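Drawer cabinet and wrapped roll - bench notes, 22nd August

Bench cleared down to the two items needed. Cabinet is the light oak single-drawer unit from Juhl, bench label Plola 2. The other item is one wrapped roll from the Purent box. Both stay on the big work surface for this set; nothing goes back on the Erkthorpe shelf until the dimensions below are checked.

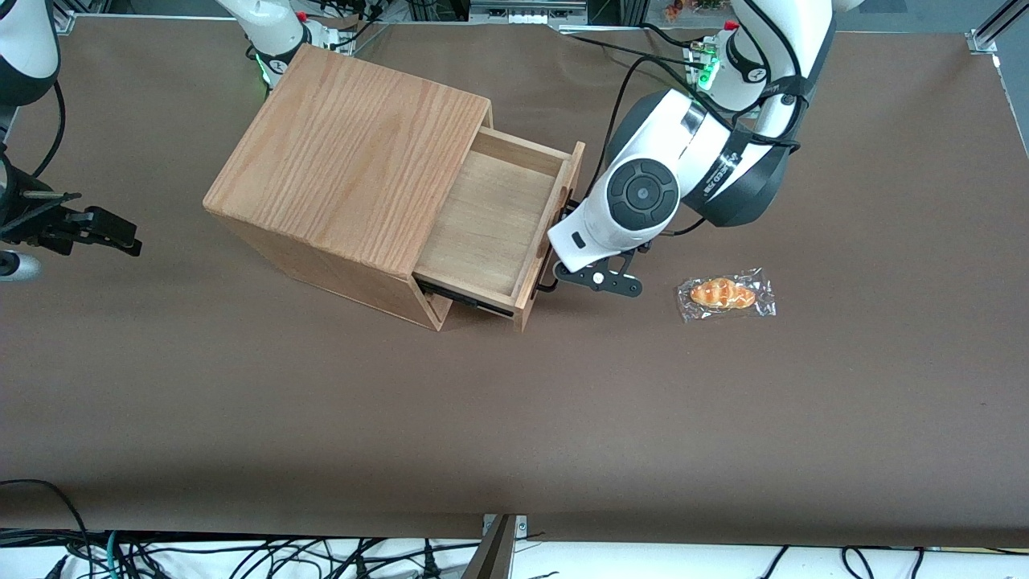
*Last changed: 22nd August*

Drawer is on a black metal slide rail, exposed under the lower edge when the drawer is out. Pull is vertical, dark, mounted on the front panel. The drawer sides are pale and look unfinished next to the oak of the case. Grain on the top is strong enough to use as a reference when squaring the cabinet up by eye, but use the tape mark for anything that gets written down.

Usable drawer travel before the stop: 193 mm. Measured twice with the steel rule from the face of the case to the back of the drawer front, same reading both times. The old sheet gives a larger figure, taken to the outer face of the front panel. I have struck it out.

Inside depth at the front is 78 mm. The roll goes in flat with clearance to spare. Standing on end it is a poor fit and the wrapper catches on the case when the drawer closes, so flat is the default from now on.

Slide action is a little stiff over the last part of the travel. Did not oil it - anything on the rail will end up on the wrapper. Wiped the rail with a dry cloth and left it. If it gets worse, take the drawer off and check the runner screws before ordering a new slide.

Cabinet orientation: angled on the bench, front toward the side where the roll sits. With the case square to the bench edge the open drawer used up the space needed for the roll, and I kept having to move one to get at the other.

Notes on the roll. Small, croissant-shaped, sealed in clear crinkled film. The film extends past the bread, so the packet is longer than the thing inside it. Record packet length and bread length separately. Earlier entries give one number and do not say which. The film also throws bright highlights along the creases, a nuisance when reading a rule laid against it. Turn the rule over and read from the matte side.
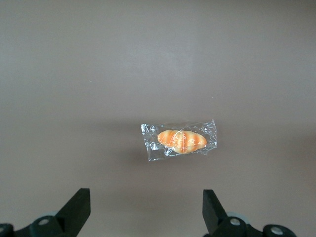
## Open items

- Remeasure packet length with the loose end laid out flat, then again folded under.
- Correct the drawer travel figure on the old sheet in the Plola folder.
- Replace the roll when the film splits. Two spares left in the Purent box.
- Ask Juhl whether the slide is a stock part. No marking found on the rail.
- Add the flat placement rule to the setup card.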